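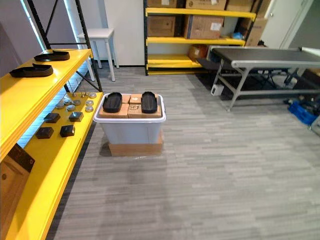 2.4 Planning the Cell and Ordering Equipment

Complete this section before you request a quotation. It applies to sites that will run the Plevangate hand on shoe-part picking with yellow-shelf storage.

1. Measure the floor space. Allow room for the shelving units, the belt table and a bin at the center, with a clear path to the door. Record the usable length of the belt table; the order form asks for 2134 mm or more.

2. List the parts to be handled. Give each type its own line: shoe soles, small cartons, metal discs, pins, square blocks. Fandetard prices fingertip sets by the smallest part on the list.

3. Fix the height of the bin. A carton under the bin is acceptable during trials. Budget for a fixed stand before production use.

Note: Soles laid across the top of a bin need more clearance than soles stored flat inside it. Use the larger figure.

4. Choose the hand. Enter item 282 (hand only) or item 2531 (hand with wrist joint and cable set). Item 282 does not include a mounting plate.
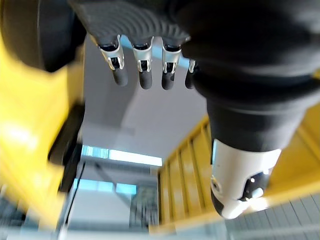

Figure 2-3. Hand with fingers extended downward, next to the arm.

5. Check reach around the shelving. The arm needs free space beside the hand as well as below it. Send shelf heights and upright positions with the order.

CAUTION: Do not order shelving and arm separately without a reach check. Kudov units are not returnable once assembled.

6. Add consumables. Plan for two spare fingertip sets per hand for the first year, entered as a separate budget line. Fingertips are not covered by the warranty.

7. Submit the form. Site plans go to Saadet Güler, Applications. Purchase orders and requests for split billing go to Fouzia Rana, Order Desk. Orders received after October are billed in the next budget year.

Note: Installation labor is quoted separately. See 2.5 for power and network requirements.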